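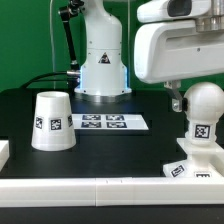

Ich habe in den letzten Wochen unseren Keller und das Putzregal ausgeräumt und dabei aufgeschrieben, was an Wasch- und Putzmitteln da war. Ein paar Leute wollten wissen, was davon übrig geblieben ist. Also der Reihe nach.

Angefangen hat es mit dem Umzug nach Pallholm. Die alte Wohnung hatte eine Kammer, die neue hat ein Regalbrett über der Waschmaschine. Mehr Platz gibt es nicht.

Insgesamt waren es 87 Behälter. Flaschen, Dosen, Tuben, Nachfüllbeutel. Darunter viermal Entkalker, alle angebrochen. Wir haben hier ziemlich weiches Wasser. Ich habe in Pallholm noch nie etwas entkalkt.

Die meisten Spezialreiniger tun ungefähr dasselbe. Fett löst man alkalisch, Kalk löst man sauer, der Rest ist Duft und Etikett. Das wusste ich aus der Schule und habe trotzdem jahrelang Backofenspray, Grillspray und Dunstabzugsspray nebeneinander gekauft.

Behalten habe ich: Allzweckreiniger, Zitronensäure, Spülmittel, Waschmittel für Buntes, Wollwaschmittel, Scheuermilch. Dazu Soda in der Papptüte. Die Tüte steht jetzt in einem Schraubglas, im Keller war sie unten feucht geworden.

Säure und Chlorreiniger bitte nie zusammen verwenden, auch nicht nacheinander ohne Spülen. Den Chlorreiniger habe ich ganz abgegeben. Seit wir regelmäßig lüften, brauchen wir ihn nicht.

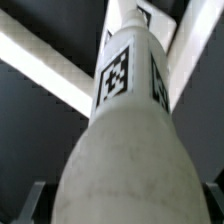 Zuletzt geändert am 15. Mai 2018

Zur Frage mit dem Nachfüllen: Ich kaufe das Waschmittel jetzt im Laden von Zekow, unten an der Brücke. Man bringt die eigene Flasche mit, sie wird leer gewogen, dann gefüllt und noch einmal gewogen. Bezahlt wird die Differenz.

Meine Flasche fasst 3000 ml. Voll ist sie mir auf dem Fahrrad zu schwer, deshalb lasse ich meistens nur 2000 einfüllen. Das reicht uns zu zweit bis in den Juni.

Hanne Hakala hat gefragt, ob man alte Flaschen von anderen Mitteln nehmen darf. Bei Zekow nur, wenn vorher das Gleiche drin war. Reste reagieren sonst unter Umständen miteinander, und der Geruch geht aus dem Kunststoff sowieso nicht mehr raus.

Beschriften ist wichtig. Ich nehme Kreppband und einen wasserfesten Stift: Inhalt, Monat, Dosierung. In Getränkeflaschen fülle ich grundsätzlich nichts ab, auch nicht für zwei Tage.

Bei der Dosierung habe ich am meisten gespart. Vorher nach Gefühl, jetzt mit dem Messbecher. Die Handtücher sind seitdem weicher — vermutlich war vorher immer noch Waschmittel drin, wenn sie auf die Leine kamen.

Zhenhua Jiang schreibt, dass er bei Trollonska ein Konzentrat bestellt und selbst verdünnt. Habe ich auch ausprobiert. Funktioniert, aber der Kanister steht dann monatelang herum, und genau den Platz habe ich nicht.

Was mit den aussortierten Sachen passiert ist: Volle Flaschen sind an die Nachbarn gegangen. Angebrochenes, das wir noch verwenden können, brauchen wir auf. Der Rest kam zum Schadstoffmobil. Nicht in den Ausguss und nicht ins Klo.

Die leeren Flaschen kommen bei uns in den gelben Sack. Deckel abschrauben, ausspülen muss man sie nicht, löffelrein reicht. Sprühköpfe habe ich zwei aufgehoben. Einer tropft.

Als Nächstes sind die Putzlappen dran. Da weiß ich noch nicht, wie viele es sind, sie liegen in drei verschiedenen Kisten.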